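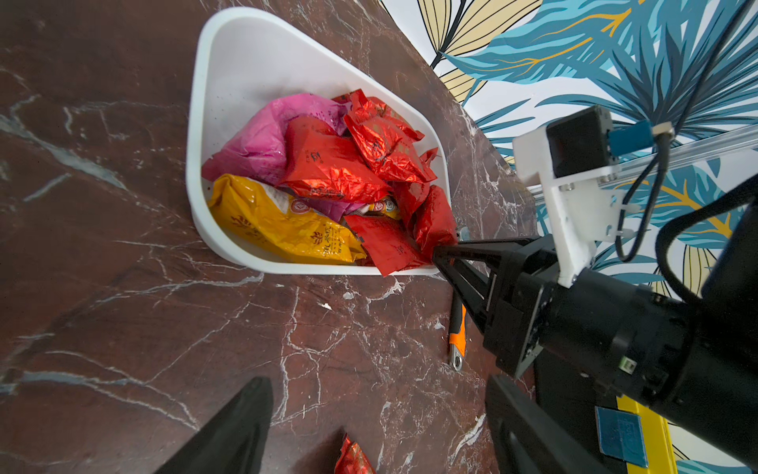

Why do people leave wrapped snacks in a shared tray when a cupboard is three steps away?
Mostly because the tray gets emptied faster. Snacks put out in the open get eaten within the week, snacks put in a cupboard get forgotten, and households seem to know this even if they don't say it.

3.2 Open trays and mixed packets

Section 3.1 dealt with cupboards and drawers. This one is on open storage, meaning any tray, bowl or dish left out on a table with packaged food in it. In the Serrano set (70 households, first round in March) open trays were the most common place for single-serve packets. More common than pantry shelves, which we did not expect going in.

Packets coded: 3,117 across all households. Each coded by wrapper type (foil, plastic bag, paper or other), main color, and lie, i.e. flat, angled or leaning. Size was coded too but only as large or small, see the limits below.

Figure 2. Mixed snack packets in a white plastic tray on a marble tabletop. Red foil packets lie among bags, one pink and one golden-yellow. The upper half of the tray is empty.

Two things about trays like the one in Figure 2. First, the fill is lopsided. Packets bunch up at one end and the rest of the tray stays bare. We had assumed people would spread things out to see them better. They mostly don't. In interviews the usual answer was that the bare end is for reaching in, or for dropping wrappers, or no answer at all. Coders marked a tray "heaped" when packets overlapped and part of the floor was showing; Figure 2 is a heaped tray by that rule.

Second, big bags and small packets share the same heap. Bement sorting guidelines (the ones we gave to the comparison group) say large bags go at the back, small ones in front. Households without the guidelines let them cross over each other. The red packet in the middle of Figure 2 lies angled across both the pink bag and the yellow one. A purple wrapper only peeks out between its neighbors, and we scored wrappers like that as "partly hidden". Partly hidden packets were the ones people could not name when asked later what was in there. Foil did better than plastic on recall, red better than any other color, but color and foil go together so often in this set that we cant pull them apart.

Tray shape. A tray that narrows toward one end gives less floor there, so packets ride up the wall or over the rim. In Figure 2 a flat red packet at the narrow end has its corner hanging slightly over. Overhang was coded yes/no, no attempt to measure it. Straight-sided trays from the Hitby kitchens had less of it, though those kitchens also bought fewer packets, so same problem as with the foil.

Refilling. Households using the Zunik log sheets wrote down every top-up. Most topped up before the tray was empty, dropping new packets straight onto the old. Older stock sinks to the bottom and stays. Three households rotated theirs on purpose, all three had the Bement guidelines.

Limits. Tray contents were coded from above only, so anything under the top layer is undercounted. A recheck of 500 packets by a second coder gave good agreement on color and wrapper, weaker on lie. "Leaning" and "angled" were the ones that got mixed up and should probaby be merged in the next round. Flavor and brand were not coded. Table surface was noted but not used in this section, see 3.4.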